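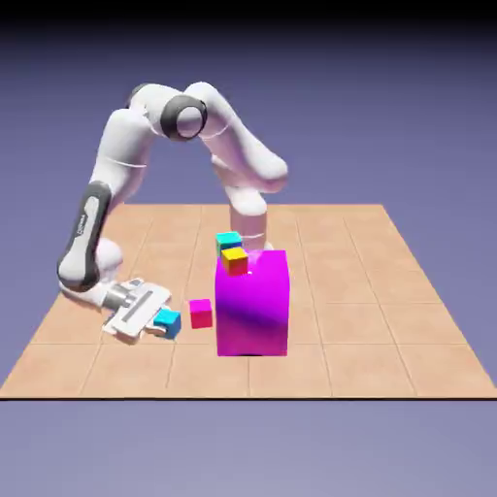
Selon Canan Kurtuluş, un simulateur vendu avec un kit devrait d'abord servir à se tromper sans frais, et c'est une remarque que nous avons gardée en tête pendant toute l'évaluation du module Hallari.

**Figure 1.** Tâche de rangement de cubes dans le simulateur Hallari : un cube cyan est tenu par la pince, deux cubes se trouvent sur le grand bloc magenta.

### 4.2 Prise en main et tâche de rangement

Nous avons reçu la licence d'essai en juin, avec le manuel de Kotgate (107 pages, dont une bonne moitié consacrée à l'installation, ce que nos étudiants ont d'ailleurs trouvé plutôt rassurant). Le kit propose un bras virtuel, un plateau carrelé et une petite bibliothèque d'objets que l'on colore et que l'on redimensionne à volonté. Nous avons retenu la tâche la plus simple du catalogue, celle de la figure 1, où de petits cubes de couleur doivent être saisis puis déplacés alors qu'un volume bien plus grand encombre le plateau.

Le grand bloc complique joliment les choses ! Dans la configuration de la figure 1, il s'élève devant la colonne du bras, et la pince travaille sur la gauche, tout près des carreaux, à côté d'un cube rose-rouge posé au sol. Un planificateur qui néglige l'encombrement de l'avant-bras propose volontiers des trajectoires irréalisables, et nous avons passé de longues heures, patiemment, à en comprendre l'origine.

Chaque participant disposait de 50 essais, répartis sur deux séances. Les 14 participants ont tous terminé le protocole. Maxine Whitcombe et Howard Bunting ont relu séparément les journaux d'exécution ; leurs désaccords, peu nombreux, portaient surtout sur les prises en bord de cube, que le moteur de contact traite avec une indulgence à notre avis excessive.

Par rapport au module Crabtree, examiné en section 4.1, l'éditeur de scènes nous a paru nettement plus accueillant, et les messages d'erreur ont le bon goût d'indiquer l'articulation concernée. Nous regrettons en revanche que les paramètres de frottement restent cachés dans un fichier annexe, dont le manuel ne parle qu'en annexe C.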